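Imstead open day, October 10, 2025

The Imstead housing workshop opens its doors twice a year, and I went along with Ruwan Bepari from our tenants' group. We wanted to see how they handle safety equipment before it goes back into the flats. Imstead looks after 490 homes, most of them in the Flollard blocks, and the workshop is on the ground floor behind the bike store.

## Front room

Locks, hinges and window handles are kept in here. Aiguo Fang runs the workshop and gave the tour. He started with the key cabinet and spent longer on it than we expected. Each block has its own row, and a key that is signed out has to be back by the end of the shift. Ruwan asked about spare fobs. They cost tenants 10 dollars, and the price has not changed since the new doors went in.

## Smoke detector table

The next room is small and painted white, and most of the checking is done at a speckled white table by the wall. The detectors have a red label on the domed front and a small gray test button near the rim. Turn one over and you get to the battery compartment, with thin wires and printed black text on the casing. 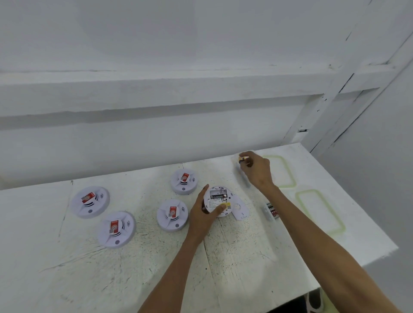
### What gets checked

Aiguo's crew looks at the back first. They check the compartment and the wires, then read the date on the casing. After that they press the button and listen. The sound vents get a pass with a soft brush, as paint and dust are the usual trouble in kitchens. A unit that fails goes in a bin by the door and is not repaired.

They can get through up to 16 in a morning. Results go into a logbook, and a copy is sent to the Kanagaratnam office, where the visits to the flats are booked.

## Getting there

Take the side gate on Nindumum Street. The front entrance was locked when we arrived. Tours lasted 2 hours and there was coffee in the hallway. The next open day is in June, and Ruwan has asked for the boiler room to be included.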